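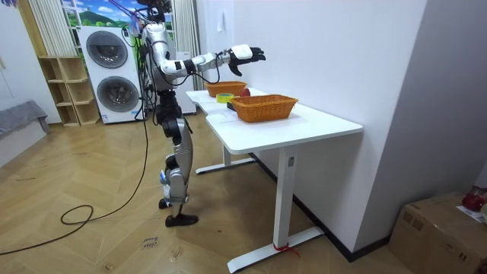 PESTBY, October

Eyerusalem Kahsay starts with the cables. Before the humanoid at Irnitz gets any power, she runs her fingers along the black leads on its forearm, from wrist to elbow, feeling for kinks. "People want to talk about the brain," she says. "I want to talk about connectors! I've replaced 18 of them on this one."

She has looked after the machine for 3 years and clearly loves it. Every 70 hours the finger joints get checked, and after 200 the whole wrist comes apart (an afternoon's work, and she looks forward to it).

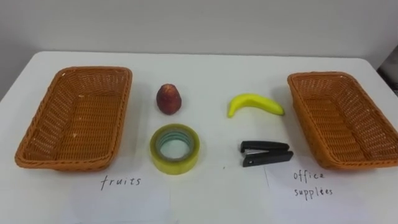
Calibration is the part she could talk about all day. She wants the head view and the hand to agree on where the tabletop is, and she starts over if they don't. A sorting layout is her favorite way to check, fruits to one basket and office supplies to the other. "A banana is forgiving. A stapler lying flat is low and narrow, so if my table height is off, that's where I'll find out."

Her notes go in a paper logbook. She was on her way to order more finger tendons when I left.

Comments (3)

Hailu: Great read! Does she recalibrate after every wrist rebuild?

Drosten: @Hailu we do on ours, head first and then the hand.

Hailu: Thanks, trying that order next time.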